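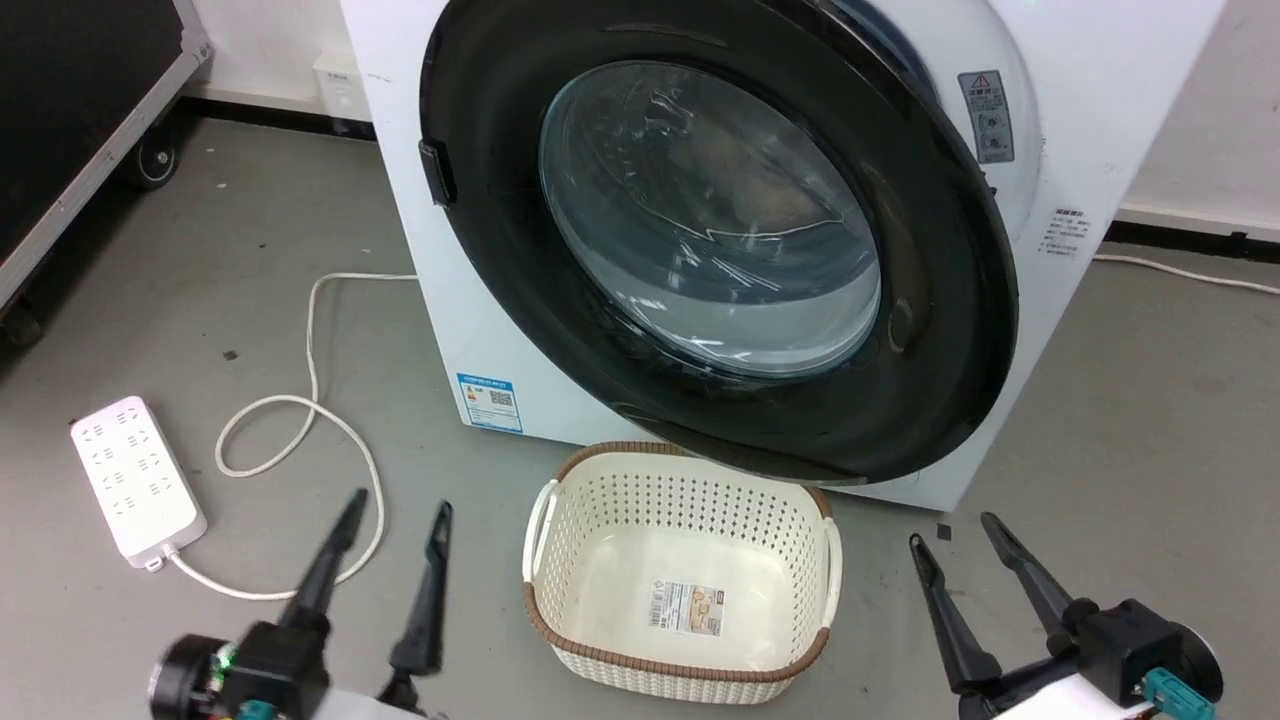 A white front loader with its blue-and-white energy label on the front panel.

I've been running the after-school science club at Mabuza Elementary for a while now, and I finally get to share some news I've been sitting on since the winter break: we're getting a second room, a second afternoon, and a whole new engineering track for grades three through five!

It starts in June as a short summer session, and then it rolls into the regular school year. The money came through from the Atmont Fund, which gave us a grant of $4000. We'd asked for less than that, so you can imagine the noise I made when I opened the letter (Lerato Sibiya teaches next door and came over to check on me). Of that, $2535 goes to building kits, motors and the little battery packs the kids burn through like candy. The rest pays for snacks, bus passes and a cart with wheels that roll straight.

So what will the kids do? The new track is called Wornero, a name the fifth graders made up and then refused to explain, and it's all hands-on. They'll start with gears and pulleys, move on to simple circuits, and finish by building something that moves on its own. Bongani Moodley is teaching the older group. He did a trial class with us in the library a few weeks back, and I walked in to find a dozen kids flat on the carpet racing rubber band cars between the shelves. One of them made it all the way to the biographies.

Unathi Pillay has the third graders. She's big on letting them draw a plan first and then build it – and then fix it, and then draw it again. My own daughter was in her trial group and came home with four sheets of paper about a crane. We have the crane too. It lives on top of my fridge and I'm not allowed to touch it.

We have 73 families on the interest list already, and that's more than we can fit in one session, so we'll run two. If your child doesn't get into the first one, they go to the top of the list for the second. Brothers and sisters can be placed together if you tell us on the form, but please do write it down, as I will forget if you only mention it to me in the parking lot.

The forms are at the front office and in the blue folders that went home in March 2023. Bring them back to me or to Kgomotso Venter at the front desk. The fee is the same as for the regular club, and if that's a problem, just check the box at the bottom and we'll take care of it. You don't need to write anything next to it.

We could also use a few parents who can stay for an hour and help with cleanup, plus any clean shoeboxes, egg cartons and bottle caps you have around the house. No glass, please. There's a bin by the gym doors, and Bongani empties it more often than you'd think, so keep it coming.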